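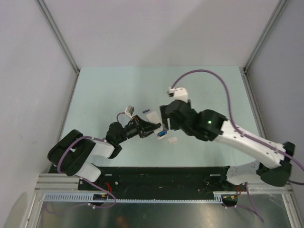

A pale mint tabletop against light gray walls.

The paint store on the lower floor of the old Trnka works in Flovport holds 153 sample boards, and by Shona Wihongi's count 102 of them would pass for gray in poor light. She has spent most of her working life choosing between them. Her clients are people who run clinics, sorting rooms, school kitchens and small factories, and what they usually ask for is white.

She tries to talk them out of it. White walls show every scuff, and under strong overhead lighting they throw so much light back that people end up squinting at their work. A soft gray does the job better. It stays in the background and it hides the marks left by carts and shoulders.

The work surface is a separate matter. "People pick the walls and then they order whatever tables are cheapest," Wihongi says. "But nobody looks at the wall for eight hours. They look at the table."

Pale green has a long history in rooms where people look closely at things. Surgeons moved away from white in the early twentieth century after complaints of glare, and green gowns and drapes followed in many hospitals. Factories picked up the idea in the following decades, and machine tools and lockers were painted in shades that older readers will know from their school corridors. By the 1970s those shades looked tired. Many were painted over in cream or beige, and later in white again.

The Trnka works made paint through all of it. The ledgers, kept in a side room with a bad lock, list the greens by number only. Wihongi has matched 30 of them so far. Some were easy. Others had been mixed with pigments that are no longer sold, and she had to get there by eye, putting down one test patch after another on scrap board and checking each one in the morning and again after four in the afternoon, when the sun comes in low off the harbor.

One of those matches went into the packing room at Elemine, a seed company on the north side of town. The old benches there were bright white, and small pale seeds were hard to see on them. The new tops are a matte green with a little gray in it. Matte was the part that took arguing. The supplier wanted to send gloss, which wipes down faster, and Wihongi sent two samples back before the right one came.

The benches have been in since May. The staff had mixed opinions at first. One packer said it looked like a dentist's office, and another asked if there was a blue. The lighting was changed a few weeks later – two rows of lamps came out over the center aisle – and the complaints mostly stopped after that. Wihongi will not say which change did it.

Her next job is Astine, a bookbinding shop with 15 benches and a north-facing window along one side. North light is cool, and a green that looks fresh in a seed room can look sickly there. She has taken four boards over and left them leaning against the guillotine, where the binders walk past them all day. They have been told to say nothing about them for two weeks.

The boards have no names on the front. Wihongi writes the numbers on the back in pencil. People choose by name if you let them, she says, and she once lost a very good gray because it was called Putty.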